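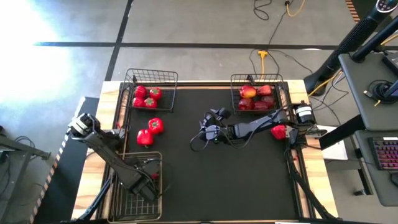
*Red bell peppers and the black wire baskets, March.*

## Trarkerach basket trial: where we've got to

Hi all, this is the second report on the Trarkerach money, and it's a longer one than last time because we finally have something to show for it! Quick recap for anyone at Mets who's new to this: the grant pays for us to work out how loose produce should go into open wire baskets for the Gircombe shop, so that it looks good on the shelf and doesn't come back bruised. We started with red bell peppers. They roll, they dent, they show every mark, and people will put one back for having a stem they don't like.

### The baskets

Cliltel sent the black wire ones at the end of February (a week later than they'd promised, but they knocked the delivery charge off, so I'm not going to grumble). We've been using them next to the chrome ones. I went in with a strong preference for chrome and I've come around to black. The red really pops against it, and fingerprints don't show. The chrome still wins on cleaning, one wipe and you're done, and the black ones need a brush in the corners where the wires cross.

The raised back is handy. You can clip a price card on it, and it gives you something to grab when the shelf above is low.

### How many go in

This ate up most of the month. Four in a small basket, two rows of two, stems up, is the layout I like best. Everything sits flat and you can lift one out without the rest shuffling over. Five will go in if you pack them closer, and it does look more generous, but you spend ages fussing with the last one. Four side by side in a single row is the neatest thing you've ever seen, as long as they're close in size.

We tried all of these with one batch of 12 peppers, over and over, so that we weren't fooling ourselves with a nicer batch halfway through. By the end those peppers had been picked up and set down more times than any shopper would manage, and we threw out 2 of them for soft spots near the stem. The rest went into soup.

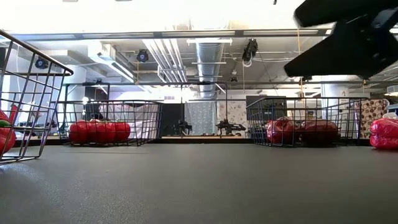 Gunārs Pētersons thinks I'm being too kind to the single row. It's lovely until the first customer takes one from the middle, he says, and then you've got a gap like a missing tooth and nobody on the floor has time to close it up. He'd go for two rows of two everywhere and forget the rest.

He has a point about the gap. I still want to try the row at the front of the display, where staff walk past all day anyway, and I've told him he can pick the shelf we test it on.

### Things that went sideways

- The labels we ordered are too wide for the small baskets. I've trimmed a stack by hand with a paper cutter and we'll order the narrower size next time.
- I'd budgeted for paper liners and we ended up not liking them. They slide, they hide the bottom layer, and they look tired by lunch. I'd like to move that line over to more baskets if that's OK with you (it's a small amount, and the spreadsheet has it marked in yellow).
- My filling times are a mess for the first week. I was timing from when I picked up the basket, and Gunārs was timing from the first pepper. We've agreed on the first pepper now. Please ignore the early rows.

With the timing sorted out, a basket of four takes around 9 seconds to fill and turn so the stems face up. Five in the same basket takes noticeably longer, and I'll put proper numbers in the next report once we've got enough of them to be worth reading.

### Coming up

Shelf test in Gircombe, with both layouts on show at once and the same price on each. After that I'd like to move on to something that isn't red and isn't a pepper. Lemons, maybe? Eggplants would be a real headache, so I suppose we ought to do those too.

Two things I need from Mets, when you get a minute:

1. A yes or no on moving the liner money.
2. Whether you want 3 more baskets ordered now, or would sooner wait until the shelf test is in. Cliltel will hold the price through April.

Receipts are in the shared folder, apart from the brushes, which I bought with my own groceries and need to dig out of a coat pocket.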